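Barn fire closes Menzies Road, knocks out power to part of Keltau

KELTAU - A hay barn burned to the ground off Menzies Road in the early morning hours and the road was still shut at noon while crews pulled apart what was left of it. No people hurt. One firefighter treated at the scene for heat and went back to work.

The call came in just before 4 a.m. from a driver on the county highway who saw a glow over the tree line. By the time the first engine from Keltau Fire got up the hill the roof was already going. Two more departments were called, Bunanen and the rural district, plus a water tender from each.

Water was the problem. No hydrants past the grange hall on that stretch, so everything had to be trucked. Tenders ran a loop to the fill site at the Bunanen creek bridge and back, 14 trips before the fire was called under control a little after 7. Each tender on the loop carries 2,000 gallons.

The barn held 469 bales, most of it second cutting, according to the fire department. Also lost were a flatbed trailer and a hay elevator. A tractor parked outside on the north side was moved in time, with some damage to the paint and one tire. The house sits 50 yards upwind and was not touched, though crews kept a hose line on it the whole time as a precaution.

Cattle in the near pasture were let out through a back gate by the family before engines got there. A few ended up on a neighbor's place. All were acounted for by breakfast.

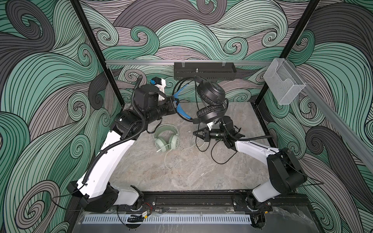

Is Menzies Road open yet?
One lane should open by the evening commute, with flaggers, and the full road will stay closed overnight between the grange hall and the Zundiris turnoff. Hay fires flare back up, and the department wants room for an excavator and at least one engine until morning.

Drivers headed to Zundiris should use the lower river road. It's posted for no heavy trucks past the second bridge, so anything with a trailer needs to go the long way, through Bunanen. School buses on the morning route were running late by as much as half an hour. The district said the afternoon route will skip the Menzies Road stops and parents are to meet the bus at the grange hall instead.

Power went out to homes on the upper end of the road when the line feeding the barn came down. The utility cut the rest of that line so crews could work under it safely. Most were back on by 10 a.m. The last few, past the Zundiris turnoff, may have to wait until a pole is replaced. A charging station and drinking water are set up in the grange hall for anyone still out, door on the parking lot side.

Smoke is going to hang in the valley through tonight. Light wind, not much of it moving. Keltau Fire is asking people with asthma or heart trouble to stay in with the windows shut, and asking everybody else not to call 911 for the smell unless they see flame. Dispatch had a long string of those calls between 6 and 8.

Cause is not known. The county fire investigator was on site by mid-morning but could not get into the middle of the pile, which was still to hot to walk on. Investigators will look at the wiring and also at the hay itself, which was put up in the last few weeks. Hay baled damp can heat up on its own. Nothing points to it being set, the department said, and no damage figure has been given.

It is the second barn fire in the Keltau area since May. The first, over on the Bunanen side, was put down to a bad extension cord.

Anyone who drove Menzies Road between 3 and 4 a.m. and saw smoke or lights is asked to call the Keltau station, front desk, open until 6 p.m.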